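Tradton workshop, notebook
21 August 2021

Second day on the hide glue and I am finally starting to enjoy it. I had the first batch far too thick yesterday, and it gelled on the brush before I could get the chair rail anywhere near its socket, so this morning I started over with 50 grams of dry pearls and twice the water I used before. Left them to swell while I cleaned out the old joints on the Sitdale chair (lovely thing, though whoever mended it last was much too fond of filler) and by the time I had the second socket scraped back to bare wood the pearls were soft right through.

Warmed it slowly in the double pot, lid on, stirring now and again. What I was after was a thin steady stream off the brush, with no lumps, and I got it on the third try with a spoonful more water. Test joints are two pine offcuts rubbed together and left alone, 17 pairs in all, each one penciled with the batch and the time. I do wish I'd done that with the last lot - I still have a box of them and no idea which is which. 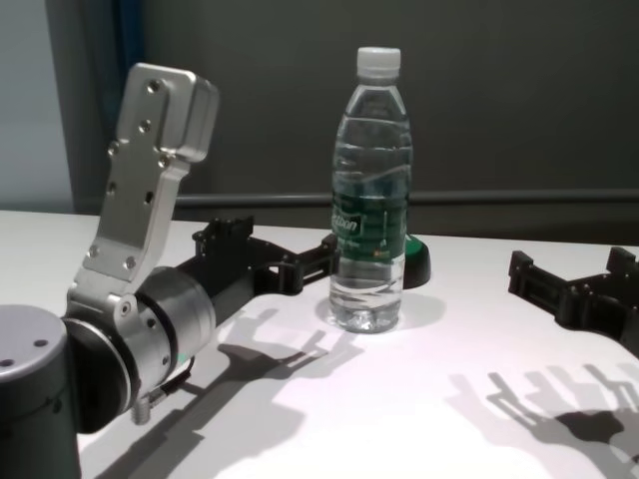
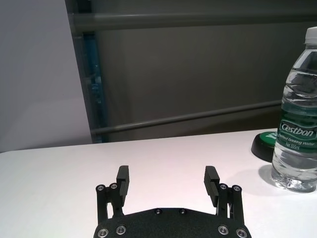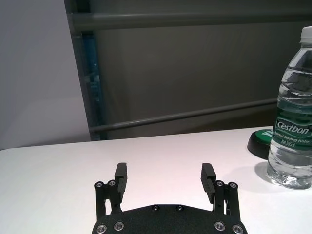
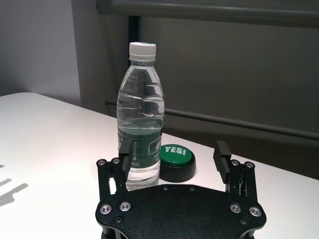
Cyril Nuttall read the page over lunch and thinks I should warm the offcuts before I brush anything on, as a cold surface chills the glue before it has a chance to soak in, and he would leave the pairs a full night before trying to break any of them. I had been planning on four hours, so that settles tomorrow's order of work.

Still to do: strain what's left through the old stocking, put the jar in the fridge with a label on it, and ask Pearce for more pearls.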